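Grodatton arm kit + Demia task pack, worth it?

torquewrench_ty
Joined: December
Posts: 200

OK so I finally caved and bought the Grodatton single arm kit with the Demia household task pack. Paid 3,360 for the arm and 1,917 on top for the pack, which hurt. I've been running the "put away" routine all week and wanted to dump some thoughts before I decide whether to keep the pack (the arm is staying, I love the thing).
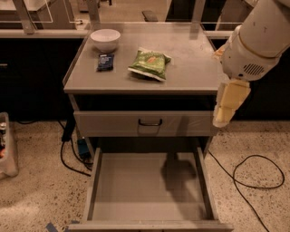 Setup took me one long evening, mostly calibration. The wizard is so much better than the one on my old Morin! It finds the work surface by itself and you just confirm. I've kept the layout easy for it: bottom drawer all the way open, a bowl and two little packets up top, nothing stacked. Bags are the part I wanted to test, and crinkly ones like that green one are exactly what my Morin used to mangle.

mudflap77
1,917 for a task pack is nuts. You can train a pick routine yourself in a weekend. I did.

torquewrench_ty
Sure, and my weekends are worth something too lol. Did yours handle soft packaging?

mudflap77
Boxes and cans, yes. Bags, ehh. I'll give you that one.

lintroller
Can you post the grip? On the Derby I had on loan it always went for the middle of the bag and squashed whatever was inside.

torquewrench_ty
Sure thing!
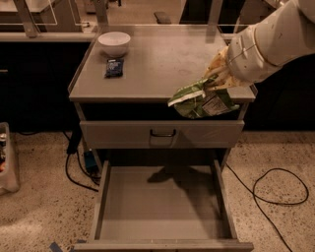
Green bag in the gripper, just past the front corner of the top.

It bunches the wrapper up a bit where it pinches, but I can live with that. My gripe is speed - it thinks forever before it commits to a grab.

lintroller
Huh, that's a nicer pinch than I ever got. What's the return window?

torquewrench_ty
2 weeks on the pack, longer on the arm.

mudflap77
Return the pack, keep the arm, train your own. Still my vote.

hexkey_hannah
Disagree with mudflap. I kept mine and the last update sped up the planning a lot. Check which version you're on, ty, the pack doesn't update along with the arm firmware.

torquewrench_ty
Oh! I only updated the arm. Trying that tonight, will report back.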